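Home | Animals | Earth | Space | Your Body | Ask Us

Why Is Gray Such a Sneaky Color?

December 29, 2022
Reading time: 2 minutes

Print this page | E-mail to a friend

I got a gray sweater this month, and when I put it on next to my gray socks, I noticed something odd. The sweater looked a little blue! The socks looked a little brown! Weren't they both supposed to be gray?

So let's talk about gray, because I think it's the sneakiest color in the box.

Start with light. Sunlight has all the rainbow colors mixed together. When it lands on something, some of the light soaks in and some bounces off, and the part that bounces off is what reaches your eyes. A red apple bounces back mostly red light. White paper bounces back nearly everything. Black paint soaks up nearly everything.

Gray is in the middle. It soaks up some of every color and bounces back the rest, pretty evenly. If it bounces back just a tiny bit more blue, you get a gray like my sweater. A tiny bit more red and yellow, and hello, socks!

Now for the really sneaky part. Your brain doesn't look at a color all by itself. It peeks at the neighbors too. Put a gray square on black paper and it looks pale. Put the very same gray on white paper and it looks darker (I've tried this so many times and it still gets me).

Shadows join in as well. If one side of a thing faces a lamp and the other side faces away, you'll see lighter and darker patches even when it's painted all one color. Artists use that trick to make a flat drawing of a ball look round. 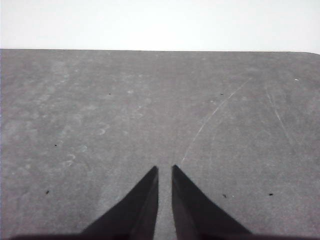
Dark shapes on a gray tabletop. Look for the lighter gray on their inner faces.

Want to try it? You'll need white paper, black paper, scissors and something gray, like a page from an old magazine.

Cut two small squares from the same patch of gray. Lay one on the white paper and one on the black. Stand back and squint a bit. Do they match?

Now slide them together until they touch. Same gray! Move them apart again and watch them change.

You can do it with other colors too. I like orange on purple best, but my purple paper is all used up, so I'm trying green next.

Print this page | E-mail to a friend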